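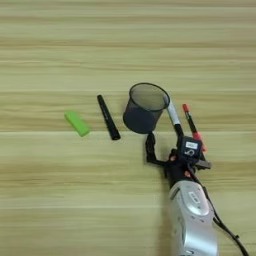 Photo: Eskil Bakke / Konmont

14/08/2019 | By Halvard Lundgren
Print | E-mail

Desk-reset arms at Konmont: your questions

What will the arm do?
It puts pens and markers back in their holders on the shared desks. Erasers and paper stay with the evening crew for now.

Will anyone lose hours?
No. The 8 people on the evening crew keep their shifts through September. Two of them will train as arm operators – Naveo runs the course on site.

Do I have to clear my desk first?
Only cups and phones. Leave the markers where they are.

Can I work next to it?
Not while it is moving. Wait for the operator to wave you in.

What if it drops something?
Leave it there and tell the operator. Drops get logged.

Does it record us?
The camera points at the tabletop. Footage is deleted after 48 hours.

Who do I ask about pay for the operator role?
Eskil Bakke, extension 187.

Print | E-mail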